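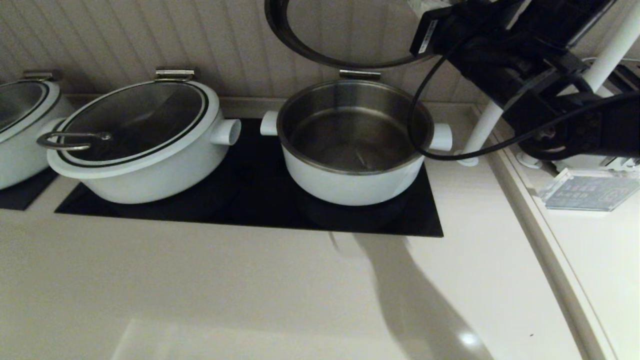 White pots with glass lids on the induction cooktop at the Follby showroom kitchen in Whitfield.

WHITFIELD - The glass-lidded white cookware that Follby has been promoting since November went on show in the company's Whitfield kitchen this month, along with a promise that it will "end the hunt for the right lid." Shoppers who have heard that sort of thing before may want to keep their wallets closed a little longer.

The line is called Jirel. It is a set of white pots with steel interiors, cylindrical handles and a metal clip at the back rim where the lid meets the pot. Follby says the clip is the selling point. According to the company's handout, a cook can raise the lid to check on a sauce without having to find somewhere to put it down, and can take it off altogether for washing.

The handout does not say how many times the clip can be opened before it loosens. It does not say what a replacement costs, either. Asked about both, Ignacio Dvorak, who manages the Whitfield showroom, said spare parts would be "available through the usual channels" and that pricing was still being worked out.

"People come in and lift the lids, and they get it right away," Dvorak said. "It's a simple idea. I don't think it needs a lot of explaining."

Maybe so. But lifting a lid in a showroom is a long way from lifting one over a rolling boil with a child asking where the cheese is. The public sessions held so far have been run without food. Dvorak said cooking demonstrations are planned but would not give a date.

Latrice Escobedo taught home cooking classes in Whitfield for 11 years and now repairs and resells secondhand kitchenware from a shop on the east side of town. She visited the showroom at the invitation of this site and spent 30 minutes with the pots.

Her first question was about grease. Any joint near the rim of a pot will collect it, she said, and the tighter the joint, the harder it is to get a brush in.

"I've taken apart a lot of clever lids," Escobedo said. "There's always a brown line somewhere that somebody gave up on. I'd want to see one of these after a winter of chili."

She was kinder about the steel inside the pots, which she called a sensible choice next to the coated pans that fill her donation bins. She also liked that the lids are glass, so that a cook can look in without opening anything. That led her to wonder how often anyone would need the clip.

The white outside gave her more pause. White cookware photographs well against cream paneling and a pale counter, and the Whitfield kitchen has both. Escobedo said the white pots that reach her shop tend to come in with scorch marks low on the sides, and that customers pass them over for plain steel ones even when the price is lower. Follby says the Jirel finish resists staining. It has not released any test results to back that up, and Dvorak said he did not have them on hand.

There is also the matter of storage. Uvness, the kitchen retailer that will carry the line in its stores, has been advertising it as suited to small apartments. The pots do not look especially small, and handles that stick out to the side take up cupboard space. A spokesperson for Uvness said the sets had been "designed with today's kitchens in mind" and did not answer a follow-up question about whether the pots nest.

Follby is offering a warranty of 2 years on the pots. The printed terms leave out glass breakage and "normal wear of moving parts," and the lid clip would seem to fall under the second of those. Dvorak said he read the terms differently and would check with the head office. He had not called back by late afternoon.

Sets will be sold in 2 sizes. Follby has not announced a price for either. Escobedo said she would wait for that number, and then wait some more.

"If it's good, it'll still be good next year," she said. "And if it isn't, I'll have three of them on my shelf."

The showroom kitchen is open to the public in the afternoons. Visitors do not need an appointment.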